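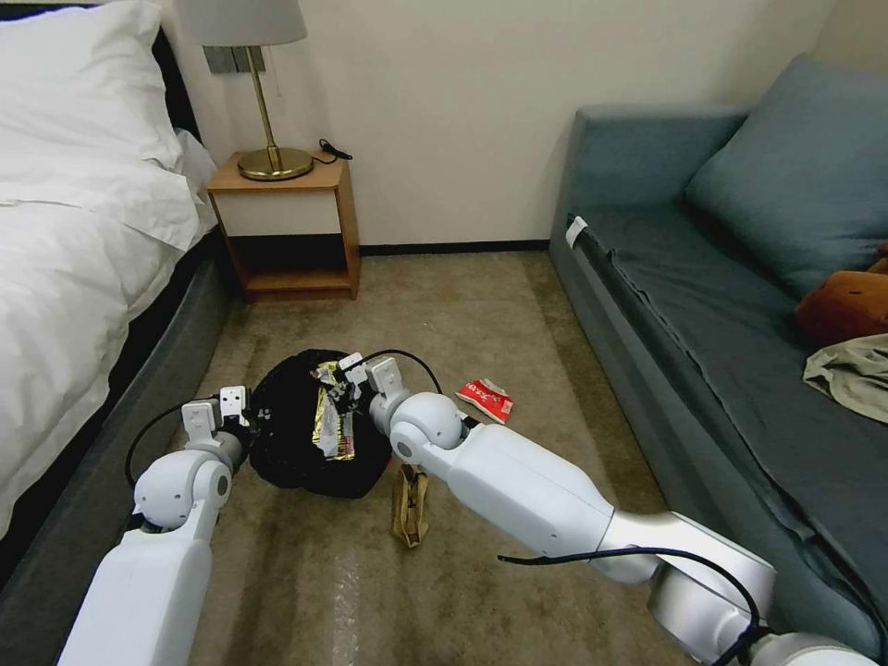
Bedroom floor, Friday, bag and wrapper included.

So I have been putting off writing about the move because every time I sit down to do it I remember another thing I haven't done. Gas meter reading. Library card. The dentist, who still thinks I live on the other side of the river.

Quick version. We leave Trastgate at the end of March. New place is in Grestholm, second floor, no elevator, kitchen window that looks at a wall. I like it a lot. Noemi likes it a bit less but she likes the rent, so.

The thing I want to get down before I forget is the sorting. I really thought I didn't own much. I've been telling people that for years, kind of smug about it. Then I opened the hall closet.

Found so far:
- two phone chargers for phones I can't remember having
- my old thesis, printed, with coffee on it
- a birthday card for Akua, written, stamped, never sent (sorry Akua)
- a sweater I accused Dennis of stealing. Sorry Dennis as well

My system was keep, give away, trash. Lasted one evening. By the next day there was a fourth pile called "ask Noemi" and it was bigger than the other three. She went through it in ten minutes flat while eating toast. Nearly all of it went. I rescued the bread tin when she was in the shower.

Books are the hard part. I got down to four boxes and then Mawuli came over to "help" and sat on the floor reading my cookbooks out loud for an hour. He left with the good one. I also left a bag of paperbacks at the laundromat on Sarpong and went back for one of them teh next morning. It was gone. Hope whoever has it likes the ending more than I did.

Movers: got quotes from 2 places. One wanted over 3,000 which is insane for a trip I can do on a bike. The other hasn't called back. Might just rent a van and buy everybody dinner - if you have a strong back and no plans the last weekend of the month, you know where I am.

Still to do. Curtains. Change of adress form. The drawer with the batteries in it, which I've opened and closed again three times now. Defrost the freezer, meaning eat a lot of peas.

Ok, Noemi is asking where the tape is. I had it a minute ago. More when there's internet at the new place.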